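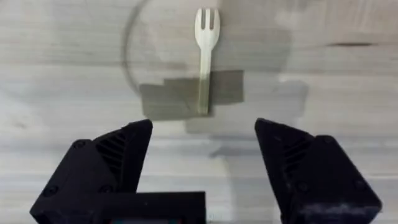 Clear round plate on the gray wood surface.

Mastunel Shared Kitchen and Dining Room
November walk-through: checklist and comments
Checked by: Lucyna Sobczak, with Henryk Lis for the electrical items
Copy to: Serpil Dursun, front office

Good morning, everyone, and thank you for putting up with the two of us poking around under the sinks while you were trying to get your coffee. Items are marked OK, FIX or WATCH. I've written more than the form asks for, as usual, but I'd like whoever does the next one to know what we were looking at.

1. Exits and walkways
Back door opens fully from inside -- OK
Exit sign lit -- OK
Hallway clear to full width -- FIX
Comment: The flour delivery from Lo Presti was sitting right by the back door again. I know it's heavy and I know the pantry is a long way off at seven in the morning, but please do walk it the rest of the way, or ring Myroslav and he'll bring the cart.

2. Fire safety
Extinguisher, tag 2855, gauge in the green -- OK
Fire blanket on its hook -- OK
Hood filters -- WATCH
Comment: The filters were washed, bless whoever did it, but the left one has gone back in slightly crooked and rattles when the fan is on high. Henryk straightened it and it slipped again.

3. Tables and work surfaces
No splinters or raised edges -- OK
Legs tight, no rocking -- FIX (window table only)
Finish sound -- WATCH
Comment: We ran a dry cloth over every table to feel for snags and found none, so the sanding last spring was well worth the dust! The window table still rocks toward the radiator. It wants a longer bolt, and Riaan Mtshali says he has a jar of them. Please no more folded cardboard.

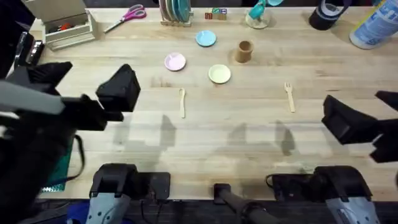

Butcher-block table, pale strips with faint gray scuffs.

4. Plates, glasses and flatware
No chips or cracks -- FIX
Clear items stored where they can be seen -- WATCH
Plastic flatware kept dry and covered -- OK
Comment: Out of 17 soup bowls, one had a chip on the rim and has been thrown out, which leaves us 16. Run a fingertip gently around the edge before you stack, and you'll catch nearly all of them. Clear plates are easy to miss on a pale counter, so please return them to the rack as soon as you're done. I've put my own elbow into one.
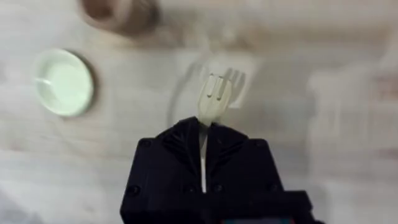
As for the drawer itself, the runner on the right side is worn and the whole thing drops an inch when you pull it out past halfway. Lift as you pull until Henryk gets the part from Grutov. He hopes to have it by Friday.

5. Electrical
Outlets near water trip when tested -- OK
Kettle and toaster cords -- FIX (toaster)
Comment: The Dreneo toaster has a nick in its cord close to the plug. It's unplugged, with a note taped on, and I'd be ever so grateful if the note stayed put this time.
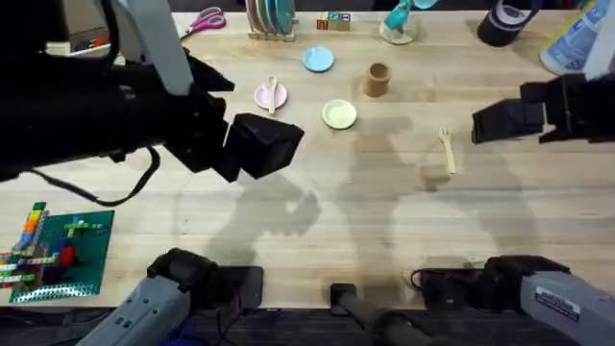
Light wood tabletop from above.

6. Floors and first aid
Mats flat, corners down -- OK
Dry floor by dishwasher -- WATCH
First aid box stocked -- FIX
Comment: Just over six bandages' worth of tape left on the roll, and no burn gel at all. Serpil has the order form. The dishwasher leaves a small puddle after the long cycle, so keep the mop handy until the hose clamp has been looked at.

Signed, L. Sobczak and H. Lis
Open FIX items go to Myroslav Boiko. Call him before noon if you can.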